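Wandton Robotics Club: Handheld Gripper Pre-Session Checklist, With My Comments

Project: Plollura (sorting small soft stuff)
Filled in: January, before the 4:15 session
Status at the bottom, skip down if you're in a hurry

Okay, same deal as last time. The checklist items are the club's, the rambling under them is mine. I put OK, FIX or WATCH after each one. If you disagree with a mark, write your own comment under it and don't delete mine, please, I do go back and read them!

1. Finger pads seated and clean. OK
Both pairs are good. I wiped them with a damp cloth and let them air dry before checking. One pad on the spare set had lint packed into the corner (fleece, I think, from the sock trials) and it came out with a toothpick. Please use a toothpick and not a screwdriver. There's a nick in one of the old pads from somebody's screwdriver and it snags on everything.

2. Pins and screws snug. OK
Finger tight plus a tiny bit. I gave every one a wiggle and only one moved. If a pin won't snug up, set the whole gripper in the repair tub with a note. Don't glue it. We did that once in the fall and the arm had to be reprinted, and the print takes forever.

3. Arms free of cracks. WATCH
No cracks that I could find, but I'd like a second pair of eyes on gripper 2. There's a pale line near the bottom corner of one of the cut-outs that could be a scratch or could be the start of something. I put a pencil mark beside it so we can tell if it grows. Bend test was fine, no creaking.

4. Jaws open and close all the way without rubbing. OK
Opened and closed each one slowly, then fast. Smooth. The trigger on gripper 1 is a little stiffer than I'd like, and after a long session my hand knows all about it. Which brings me to...

5. Hand breaks on the sheet. FIX
We wrote down breaks for the last session and then nobody took them. I did 112 picks without stopping and my thumb was sore through dinner. New limit is 80 and then you swap out, even if you're on a roll. I've written it on the sheet in red.

6. Cables out of the way. FIX
This is the one I'm fussiest about, sorry. Cables need to run away from the box and away from your elbow, with enough slack that you can reach the far corner without a tug. Two of ours were fine. The third had a loop big enough to catch a wrist, so I re-ran it and taped it down. Check again once you're sitting in your real spot, because everybody sits differently.

7. Box stable, rim clear. WATCH
On a table this is an easy yes. On anything squashy, press on each corner of the box before you start and see if it rocks. If it does, flatten whatever's under it. Also keep the fabric around it from creeping over the rim, or you'll end up grabbing a corner of blanket along with your pick.

8. Items checked for sharp bits. WATCH
Bracelets are so much fun to pick and they're also the sneakiest thing on our list. Wire ends! Run a finger lightly along each one first, and anything with an end poking out gets the end tucked back or gets picked by gripper only, no bare hands. The scrunchies don't need any of this, they're the easy ones, just shake them out.

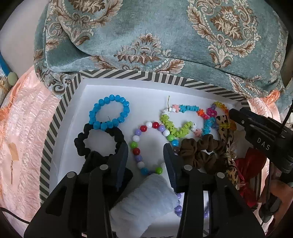
Fluffy blue scrunchie in the pads, bracelets and the other hair ties still in the box.

9. Beads and strings intact. OK
Tug test, gentle. If a string looks thin, take the bracelet out of the pile. A bead on the floor is a slip hazard and it's also really hard to find on that carpet, ask me how I know.

10. Grip is on the thing you meant to grab. OK
This used to be on the practice sheet and I moved it here. For soft things, pinch near an edge and lift slowly, and look underneath for hitchhikers before you swing over to the tray. Bracelets like to ride along with whatever is on top of them. If one comes up too, lower it back down and start the pick over. Don't shake it!

11. Two people, one box. WATCH
When two grippers are working the same box, say out loud what you're going for. It feels silly for the first five minutes and then it's automatic. The other gripper stays up by the rim until the first one is clear. Pads bumping pads is no big deal, but knuckles are another story.

12. Hair, sleeves, lanyards. OK
Tied back, pushed up, taken off. I forgot my lanyard and had to go back and take it off, so I'm marking this OK with a guilty face.

13. Log sheet started. OK
Page 118 is the next blank one. Write the gripper number at the top, because half the pages from the Georgiou practice set don't have it and now I can't match them to anything.

Status: fine to run once somebody besides me has looked at the pale line on gripper 2. If it's longer than my pencil mark, pull that one and use the spare.

Still needed before the Wutisthorpe meet: more toothpicks, a new roll of tape, and a flatter tray for the bracelets (the deep one tangles them). I can bring the tape.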